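Clerard Two-Host Podcast Kit

The Clerard is a recording kit for shows with two regular voices. It was put together for people who talk about comics, films, games and TV from home and want both hosts to sound like they are in the same place. Everything plugs into one small mixer, and the mixer plugs into a laptop.

What comes with it: 2 dynamic microphones, 2 desk stands, 2 pairs of closed-back headphones, the Warkorent mixer and all the cables. The full kit weighs less than most people expect and packs into the grey carry case.

The Warkorent has a separate volume knob for each host and a mute button for each mic. It records both voices on their own tracks, so a cough on one side can be cut without touching the other. There are 9 sound pads along the front for theme music, stings and ad breaks. Load them from the laptop before you start.
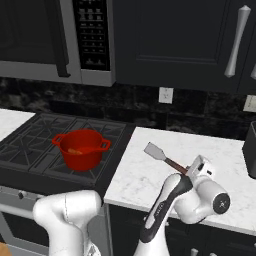
Dynamic mics pick up less of the room than condenser mics do. Keep your mouth a hand's width from the grille and set the level while talking at your normal show volume -- most people get louder once they start arguing about a season finale. If the red light stays on, turn down the gain.

The mixer can store 90 hours of audio on the supplied card. It also takes a phone call through the side jack, which is handy for guests who can't make it in.

Irén Hegedűs has used the kit for every episode of Wotcombe After Dark, her weekly horror and fantasy show. "We did 343 episodes on borrowed gear before this. I spend a lot less time editing now."

Colours: black or grey. Spare windscreens and longer cables are sold separately. If you need four mics, look at the Major kit instead -- it uses the same stands and headphones, so you can carry yours over.

Orders placed before noon ship the same day.

Contact us | © Clerard Audio | Back to top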